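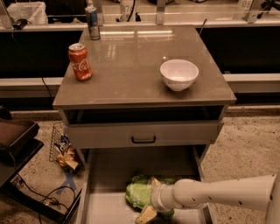

Gripper swap: stock fingers vs. soft pads on crinkly bags

Forum Home | Arms | Grippers | Cameras | Search

Last updated August 6, 2023

coralie_mc
So I finally got going on the drawer task with the stock gripper, and the chip bag is killing me. Cans are easy, the bowl is fine if I come in from the rim, but with a bag down in the bottom drawer I never know if I've got a pinch or I'm just squashing it. Anybody running the Prieto soft pads on this?

y_harahap
Yep, since January. Love them on bags! They do get fat in a drawer though – I bump the side walls constantly. Are you coming in from the right like in your pic?

coralie_mc
Yeah, always from the right. The long forearm eats up a lot of room at that angle.

drummond951
I'd leave the fingers alone. Soft pads slide right off shiny plastic in my experience. Spend the money on a wrist camera, you can't see a thing down there from the head.

y_harahap
Disagree, mine don't slide at all. Did you have the old Urino ones? Those were slick.

drummond951
...ok, they were Urinos. Still say camera first.

gilchrist_d
Try closing slower before you buy anything. I grab the crimped end of the bag when I can reach it and my misses dropped a lot (same stock gripper).

coralie_mc
Slower close tonight then, and I'll borrow a set of pads from Wilma if she still has any. Will post numbers.

Contact us | Copyright Drosthorpe Forums | Back to top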